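Home | Issues | Sections | Submit | Contact

4.2 Setter hand position and second-ball errors

Coding was done from match video only, no sensors. 693 second-ball contacts from the Ellasus league, women's division, June rounds. Of these 395 were overhead sets by the starting setter, the rest bump sets, emergency sets by the libero, or dumps over the net. Only the 395 are used below. Blocked views were coded as missing, not guessed.

Hand shape first. Coders marked it at the last clear view before contact: fingers spread or closed, thumbs in or out. A spread hand with the thumb well out to the side (compare the right hand in Figure 3) was coded "open". Everything else "narrow". Crude, we know. A finer scale was tried on the Jarkstead matches and the coders could not agree on it, so it was dropped.

Open hands went with fewer double-contact calls. The gap was clearest on passes that pulled the setter off the net, small on perfect passes. Not suprising, since a setter under a good pass has time to fix almost anything. Referee strictness is a problem here. Two of the nine matches had the same first referee and very few calls either way; leaving those out did not change the direction of the result.

Footwork matters more then we expected. Late feet, late hands. When the setter was still moving at contact the hand code told us little, and the ball tended to drift inside the pin. Hitters then took it on the way down or tipped. Ticona's setter is the exception, she sets well on the run and to both pins, and her sets alone move the team average. We report results with and without her.

Fatigue: no clear pattern by set number. Fifth sets too few to say anything. Same for tall versus short setters.

One coding note. Tin-yau Tam coded all matches, a second coder did the Ollby matches only, so agreement figures cover that part of the sample and should not be streched to the rest. Disagreements were mostly on thumbs.

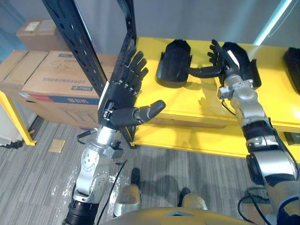
Figure 3.

Jump sets were kept in the same pool as standing sets, which may hide something. Splitting them leaves thin groups once pass quality is taken into account. Next season's video should be enough to do it properly.

Related
Serve targets and passing errors in short rallies
Libero positioning on the out-of-system ball
Timeouts and side-out rate

Comments (3)

midcourt_mel: Did you look at left-handed setters at all? Ours gets called for doubles way more.

Tin-yau Tam: Not separately, too few in the sample. Worth doing.

oldlibero: would like to see the pass quality table. Agree on the feet.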